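Small Kitchens Board > Countertop Ovens > Toast corner on a desk, who else does this?

crumbdrawer
Posted Wednesday, 7:40 am

I am so happy with this setup that I have to share it. We moved the toaster oven out of the kitchen and onto a white desk, and breakfast is my favorite part of the day now! It's a small one, white with a dark glass door and three knobs up the right side. Plain sandwich bread, a round plate, done. The fake lilac flowers on top are staying, don't start with me.

The big window with the horizontal blinds is in the same room, so I get to look at daylight with my toast. Best 95 dollars I've spent on this place, and that includes the plates.

Two from the toast corner:
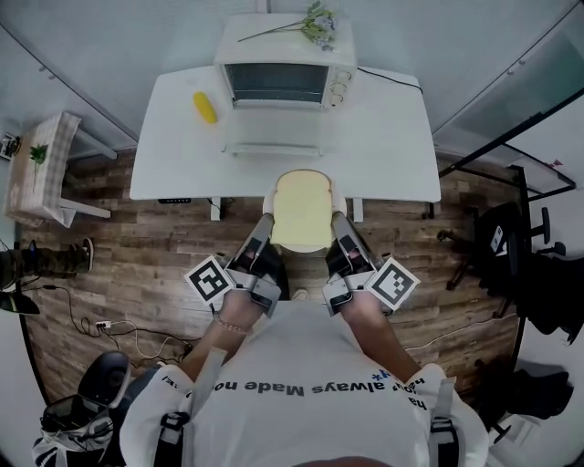
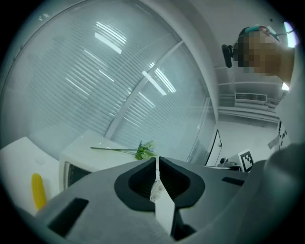

Reply 1
Gindov
Member, 1,941 posts

Love it! A toast corner beats a coffee corner any day. But please take the flowers off before you turn it on. The top of mine gets hot enough to soften a plastic lid (ask me how I know). Put them in a jar next to the oven and you still get the color.

Reply 2
Vullitum

Seconding Gindov on the flowers. I'm less sold on the desk. Is it rated for heat? I had an oven on a painted table for one winter and the finish went yellow underneath. A big ceramic tile fixed it, cheap and easy to wipe.

Reply 3
crumbdrawer

OK OK, flowers come off when it's on, I promise. They go back up after it cools, they look too good there. The tile is a great idea and I have a spare one from the bathroom!

Reply 4
Cuypers

I'll disagree with Vullitum a little. Mine has feet that lift it well off the surface and I've had it on a desk since March with no mark at all. Check the feet first, then buy tile. What I would look at is the cord. I see it running across the desktop, and that's what you'll snag with a sleeve while carrying a plate. Clip it along the back.

Reply 5
Vullitum

Feet help, sure, but crumbs get under there and bake on. Tile.

Reply 6
Dernommont

Nice blinds, I want to know how you dust them. Mine are a nightmare near anything that toasts. Also is that a corn cob next to the oven? Toy food by the real food would confuse my whole family and I kind of want one now.

Reply 7
crumbdrawer

Yes, toy corn! It lives there. For the blinds I use an old sock on my hand, slightly damp, every other weekend. Takes 2 podcasts.

Bread question
Split from the main thread by Gindov

Cuypers
Thin slice or thick in these little ovens? I run mine on medium and the thick ones come out pale in the middle every time.

crumbdrawer
Regular sandwich slice, middle of the rack, flip once. So good with butter right to the crust.

Dernommont
Thick, and leave the door shut! Everybody peeks. Over four minutes in mine before it colors at all.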